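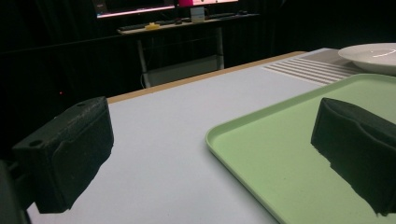 Llevaba desde agosto queriendo escribir sobre la pinza de mano de Harenlow, y por fin me siento a ello, que luego se me olvidan los detalles y me quedo solo con el enfado o con el entusiasmo. Para quien no la conozca: es la que se lleva en la mano, con cámara incorporada, para grabar demostraciones que después se usan con el brazo. Yo la uso sobre todo para tareas de cocina y de recoger la mesa, con una bandeja verde claro, un plato blanco y una alforja de trastos que va cambiando según el día. Y la bandeja me sirve para explicar lo primero que me gustó, porque tiene el borde levantado y redondeado, y un borde así es justo lo que se le atraganta a los dedos duros. Los de Harenlow llevan una cara acolchada, un poco arrugadita incluso, y se agarran a esa curva con una facilidad que me dejó encantada.

Vamos con el precio antes de seguir, que siempre me lo preguntáis. El kit no es barato. A mí me lo vendieron a través de Eser, con el soporte, los dos dedos montados y un juego de almohadillas de repuesto, y tardó 14 días en llegar. Venía bien embalado, eso sí, y con los tornillos en bolsitas etiquetadas (¡gracias, de verdad, a quien se le ocurriera!). El manual es otra historia: tres hojas, una de ellas la garantía, y el dibujo del montaje tan pequeño que acabé haciéndole una foto con el móvil para ampliarlo.

El agarre, ya digo, muy bien. Platos llanos, cuencos, vasos de plástico, la dichosa bandeja... todo eso lo coge sin drama. Hice 100 intentos seguidos levantando la bandeja por el borde, apuntándolos en una libreta como una loca, y se me escapó en 14. Casi todos los fallos fueron al final, cuando ya tenía la muñeca cansada y entraba torcida, así que no sé hasta qué punto culpar a la pinza. Con mi pinza anterior, una Ruotsalainen de dedos lisos, ni me molesté en llevar la cuenta, porque lo de los bordes redondeados era un sufrimiento.

Donde flojea es con lo fino. Una servilleta de papel, una cucharilla pegada a la mesa, la tapa de un yogur. Los dedos son gordos, unos bloques negros bastante aparatosos, y para meterlos por debajo de algo plano hay que arrimarse mucho y tener paciencia. Le pregunté a Kagiso Du Plessis, que lleva más tiempo que yo con estas cosas, y me dijo que él les pone unas puntas impresas en 3D y se acabó el problema. Lo he probado con un diseño que me pasó y mejora, aunque pierdes parte del acolchado y los vasos empiezan a resbalar. Al final las pongo y las quito según lo que toque.

El peso merece párrafo aparte. En la primera media hora ni te enteras. A partir de ahí el antebrazo empieza a protestar, y eso que yo hago pausas. He visto que Haler vende una correa para el codo que supuestamente reparte la carga, pero no la he probado y no voy a recomendar algo que no he tenido puesto. Si alguien la tiene, que me cuente en los comentarios, por favor.

La cámara se ve decente y el ángulo está bien pensado: te entran los dos dedos y buena parte de la mesa, que es lo que quieres. Mi queja va por el programa para descargar las grabaciones, que es lento, se cierra cuando le da la gana y les pone a los archivos unos nombres imposibles. Escribí al soporte técnico y contestaron esa misma tarde, muy amables, para decirme que están preparando una versión nueva. Pues a esperar.

La limpieza, fácil. Un paño húmedo para los dedos y listo, aunque en la textura rugosa de los bloques se queda la harina que da gusto, y ahí tiro de cepillo de dientes viejo.

¿La volvería a comprar? Sí, para vajilla y cacharros con cuerpo, sin pensarlo mucho. Si lo vuestro son cables, papelitos o piezas pequeñas, yo miraría otra cosa o contaría desde el principio con las puntas aparte. Le pongo un notable. Y las almohadillas de repuesto siguen en su bolsa, sin estrenar, así que de la duración os hablaré cuando toque cambiarlas.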